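Notas do orador – Comer no intervalo: o que o turno da tarde nos ensinou sobre pausas

Duração prevista: 30 minutos, perguntas incluídas. Se a sessão anterior atrasar, saltar o bloco 4.

Bloco 1. Abertura
Agradecer à organização. Dizer logo de onde venho: sete anos a tratar de escalas e cantinas, primeiro na Stojanovska, agora na Tirnus. Não sou nutricionista e não vou falar de calorias. O tema é o tempo de pausa e o sítio onde ele se passa.
Perguntar à sala quem comeu hoje à secretária. Esperar pelas mãos. Não comentar.

Bloco 2. O ponto de partida
Na unidade de Unditz trabalhavam 208 pessoas em dois turnos. A cantina fechava às 14h30. O turno da tarde entrava às 15h, ou seja, metade da casa nunca a viu aberta. Durante anos ninguém se queixou por escrito, e a direção concluiu que estava tudo bem.
Fizemos um inquérito em papel, uma página, sem nome. Recebemos mais respostas do turno da tarde do que do turno da manhã. As duas frases que mais apareceram: "como onde calha" e "não chego a sentar-me".
Explicar que a pausa existia no contrato e era cumprida no relógio. O problema era o percurso: balneário, corredor, máquina de venda, fila, regresso. Sobrava pouco tempo para comer.
(Beber água. Mudar de slide.)

Bloco 3. A mesa e o lanche
Falar devagar, esta é a parte que as pessoas costumam anotar.
A primeira mudança foi pôr mesas perto dos postos. Superfície clara, fácil de limpar, sem gavetas por baixo. As mesas com gavetas enchem-se de papéis numa semana e deixam de servir para comer.
A segunda foi aceitar que o lanche do turno da tarde é muitas vezes um snack de pacote. Tentámos a fruta grátis em junho. A fruta foi bem recebida, mas as batatas fritas continuaram a aparecer. Passámos a tratar as duas coisas como parte da pausa.

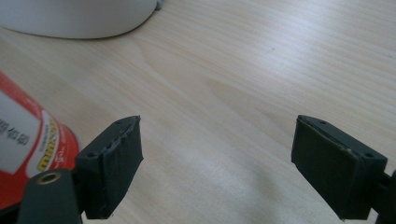
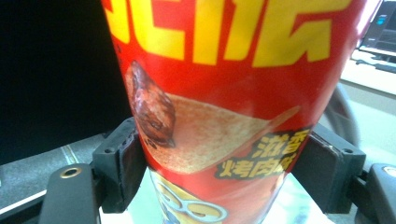
Tampo de madeira clara; na segunda imagem, embalagem vermelha de batatas fritas.

Resultado ao fim de um trimestre: menos gente a comer de pé. Não medimos produtividade e não vou fingir que sim. Se perguntarem, responder isso mesmo.

Bloco 4. Custos (saltar se faltar tempo)
Cada mesa ficou em 295 euros, com entrega. A Clendlow propunha um módulo fechado, com micro-ondas e lava-loiça, muito mais caro e com obra. Ficámos pelas mesas e por dois micro-ondas na sala já existente.
Mencionar a limpeza: foi preciso acrescentar uma passagem às 19h. No primeiro mês esquecemo-nos disto e houve reclamações, com razão.

Bloco 5. O que faria de outra maneira
Perguntar primeiro ao turno da noite, que só entrou no projeto mais tarde e já encontrou tudo decidido.
Não juntar o quadro de avisos à zona de comer. As chefias vinham afixar coisas e aproveitavam para falar de trabalho – a pausa acabava ali.
Marcar a hora da pausa por equipa, com cinco minutos de desfasamento. Parece pouco, mas acabou com a fila do micro-ondas.

Bloco 6. Perguntas
Pergunta provável: e em equipas pequenas? Resposta: com menos de 100 pessoas no edifício, começar por uma mesa e ver quem a usa.
Pergunta provável: e o teletrabalho? Não tenho dados. Dizer que não tenho.
Deixar o modelo do inquérito na mesa da entrada, junto às folhas de presença.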